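Dredden students send their road robot out for its longest drive yet

The robotics club at Dredden Technical High School has a new club record, and the members are still grinning about it. On Sunday their wheeled robot, Lurnel, covered 1271 meters of closed road without anyone touching the controls, steering entirely from what its camera saw of the painted lines.

Fourteen students make up the team this year, and most of them had never written a line of code before they joined. They spent the fall teaching Lurnel to tell a solid yellow line from a white one, first on tape stuck to the gym floor and then in the parking lot behind the school. An open road was a big step up! Old asphalt has patches and streaks that can fool a simple vision program, and a shoulder of pale dirt gives it very little contrast to work with.

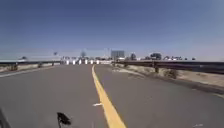
Fiona Tosh
Student reporter, Dredden Robotics Club

The yellow center line is Lurnel's main guide. The software picks it out, works out where it is heading and keeps the robot a steady distance to one side, while a second routine keeps an eye on the white edge line. A third piece, written by junior Senan Foley, looks for anything lying on the pavement and for barricades across the road. It was the last part to be finished, at 7 in the morning on the day of the run.

"I changed one number in the car on the way over and then worried about it for an hour," Foley said. "When Lurnel got going I was running alongside, yelling at a robot that can't hear."

Club adviser Loukia Xenos said she was proudest of the five students on the mapping crew, who rewrote their whole section after a rough practice in the parking lot. She would like them to present the work to the younger grades.

Next up is the Lurkthorpe Student Rover Challenge, where the course includes curves and a stretch with hardly any paint left on it. The club meets in the metal shop after school, and new members are welcome at any point in the year, with or without experience.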